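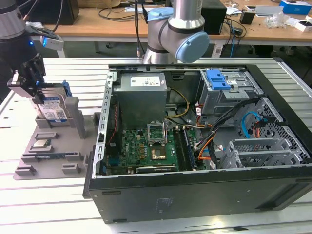 Brutside talks – ceasefire dead or not?

brackwater7
So Lurnora's foreign ministry says the truce failed, Vudum says it's holding. Both statements out within 2 hours. Which is it?

Teun Baert
Holding, mostly. The text only covers the river crossings. People never read the text.

old_ferry
Disagree. Roughly 200 trucks still stuck at Han, thats not a truce that works.

Teun Baert
Trucks are customs, seperate deal. Was agreed in August.

old_ferry
Tell that to the drivers

mipsel
Embassy line is always "regrettable and one-sided". Could of written it myself.

brackwater7
ok but did anyone see the monitors' report? Link's dead for me

mipsel
Still up on the mission site, page 7 is the bit on Han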